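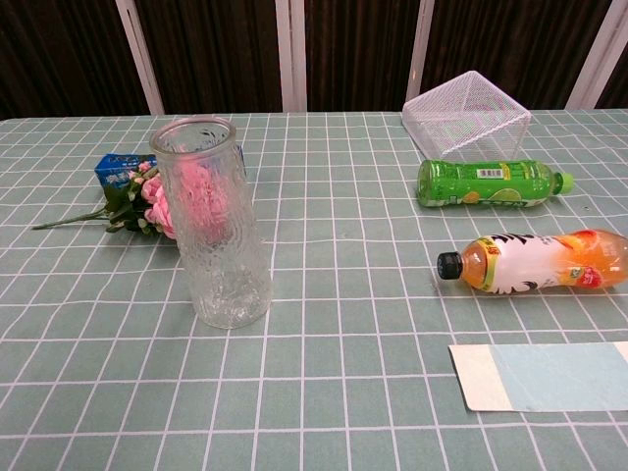
Workshop notebook, September. Entry by Meinir Ifans, Iment Development Finance Unit.

The morning session reviewed the draft note on cross-border payment costs between partner countries. The Fimetville office asked that the fee comparison use small transfers only. The group agreed and dropped the higher band from Table 2.

Survey returns now stand at 1626, against a target of 2000. Seven districts have not replied. Skilness will send a second reminder to the district offices, and the closing date will not be moved.

The wording on concessional loans remains open. Xenos prefers "shared terms" in the opening section. My view is that the phrase hides who carries the exchange rate risk - the lender's share should be stated in the first paragraph. Both versions are to be kept in the draft until the legal reading is done.

Correction to the previous entry: the grant element was calculated with the old discount rate. The revised figures are in the shared folder, and colleagues should not cite the earlier sheet.

To do before the next session: check the footnotes on customs revenue, and ask Fimetville for the French text of the annex.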